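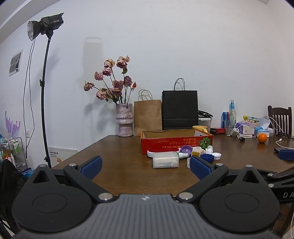 When a court closes its doors, it usually says that it protects somebody. I have read this sentence many times, and sometimes I believe it. In the matter of the Geltness residents' register I don't.

The register holds fingerprints and addresses of every adult who rents in the district. The company Vakden built it, and the council wants it to be compulsory from December. Three tenants went to court. Their lawyer, Crisóforo Ochoa, asked that the hearing be open and that a written record be put on the internet each evening. The court in Tovton refused both. The public got 9 seats, and journalists had to share these with the families.

I come from a country where you could wait years to learn why a judge decided something, so perhaps I am too sensitive. But a law which touches every tenant should be argued where every tenant can hear it. Most of them work in the day. They cannot stand in a corridor at 9 in the morning hoping for a chair.

The council says that technical details of the register could help criminals. Very well, close the room for those details. In the Espinoza case the judges did this for two afternoons and opened the doors again, and I never heard anyone complain of it. Here the whole hearing was treated as secret, also the part about the fine of 500 for people who do not register. What is secret in a fine?

I do not say that the judges are dishonest. They are busy, and a full room is noisy. Still, I would like them to publish the questions they asked and the answers they received, before the judgment and not a year after it.

Letters to the editor: use the contact form | © All rights reserved | Back to top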